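Setting Up the Wrist Camera and Gripper on a Bedroom Robot

By Ilgın Ersoy

I love this job. Give me a Saturday morning, a hex key and a two-finger gripper with a camera sitting at the wrist, and I'm happy until lunch! The routine below is the one I use on our Mirkex arm before it starts tidying work in a furnished room, and once you've done it a couple of times it goes quickly.

You'll need a soft lint-free cloth, a small hex key set, a strip of painter's tape, and the Gosent control panel open on a laptop close enough to reach without letting go of the stop button. Keep that button in your hand whenever the arm has power.

Step 1: Clean first

Power the arm down and wipe the camera lens in small circles. Then wipe both fingers, inside faces too, where lint likes to settle. If a finger wobbles when you press on it sideways, snug up its two base screws a little at a time, going back and forth between them. Don't crank on them. The threads are soft and I've already replaced one mount this year.

Step 2: Open the gripper and check the view

Power up, set the speed to 15 percent and open the fingers all the way. Both tips should show in the bottom part of the live view, with a good wide gap between them. If one tip sits much higher than the other, loosen the camera bracket, turn it a hair, and tighten it again.

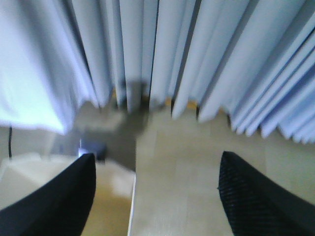

Now jog the wrist slowly from side to side and keep an eye on how sharp things look. Some smearing during a fast move is normal, but fine edges should come back as soon as the arm stops. If they don't, shorten the exposure one notch at a time -- the image gets darker with every notch, so go easy. Pleated fabric is a fantastic test target for this, much better than a bare wall, and so is anything with a small check or stripe.

While you're jogging, look for cables near the floor. Tape down anything the arm or its base could snag.

Step 3: Close the gripper and zero it

Bring the fingers together slowly until the tips are nearly touching, then stop. Save that position as your near-closed point. Next, close them the rest of the way at low force and press Set Zero. Open to 100 percent, close again, and compare the reading. I run this cycle until I get the same number twice in a row.

Step 4: Teach the stand-off points

Drive the arm to each piece of furniture it will work beside and save a safe stopping point. For a bed, I save one near the post at the head end, with the pillow and the post both in view. Posts with a knob on top need extra headroom, so raise the wrist before you swing past one!
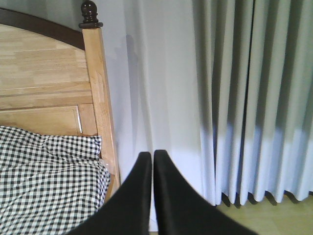 Step 5: Save and label

Save the whole set under the room name plus the month, like "bedroom June". Run through every point once at low speed with your thumb on the stop button, then bring the speed up in small steps.

Repeat step 3 whenever you change a finger or a pad, and step 2 any time the camera bracket gets bumped.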